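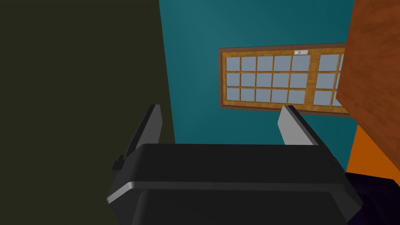 ## Re: [trurthorpe-residents] Flovley Road drainage money, where has it gone?

Hi everyone,

Sorry for the slow reply, I've had the grandkids for a week and the inbox got away from me. I wanted to answer Magnus properly, as I think he's raised something a lot of us have been muttering about over the fence since the storms.

Magnus Semple wrote:

> I've been through the council's quarterly report twice now and I can't find what was spent on the Flovley Road drains. There's a line for "emergency works, various" and that's the lot. The contract went to Cuseo without a tender under the emergency provisions, fair enough at the time, but that was seven months ago and the culvert is still fenced off. Does anyone know if councillors ever saw an itemised invoice? I asked at the front counter and was told to put it in writing.
>
> Magnus

Good on you for reading it twice, Magnus, I gave up at the appendix!

I went along to the May meeting (me, a bloke from the bowls club and a very patient reporter) and the question did get asked, sort of. Our ward councillor wanted to know why the emergency provisions were still being used this long after the water went down. The answer from the general manager was that the works were "continuous with the original event", and the mayor moved on to the library hours before anyone could follow it up. It isn't in the draft minutes either, or it wasn't when I looked, though they do mention the library hours at some length.

What I do know is that the pump hire alone was coming in at $3,000 a day for the first stretch. That figure was read out, I wrote it on the back of my agenda. How many days it ran for is the bit I'd dearly love to see on paper. My neighbour swears one of the pumps sat idle on the verge for weeks with its hose coiled up, but she'd be the first to say she wasn't keeping a diary.

I don't want to be unfair to anybody. The crew who came out that first night were marvellous, up to their waists in it at MacRitchie Street with the power off, and I took them a thermos and wouldn't hear a word against them. Whether the paperwork afterwards was done as it should have been is a separate question and I think we can ask it politely.

So, a few suggestions, and please chip in if you've done this sort of thing before:

- A formal information request for the invoices and the signed variation, if there was one. The form is on the council website under Governance, quite well hidden. They charge a $30 application fee and I'm happy to pay it.
- A short letter asking for the matter to go to the audit panel. I've got a draft, it needs pruning as you can imagine.
- Public question time at the next meeting. Each speaker gets 3 minutes and you have to register by noon the day before, which caught me out last time.

Magnus, would you be willing to speak? You've a much better head for the numbers than I do, and I tend to wander off the point once I've got a microphone. If anyone has photos of the culvert from before the fencing went up, could you send them to me off-list? The big attachments bounce for people on the digest.

One more thing while I think of it, the hall is booked out for the evening we usually meet, so we may need to squeeze into my lounge room again. Bring a chair if you've got a folding one.

Warm regards to all, and fingers crossed for a dry month,

Jan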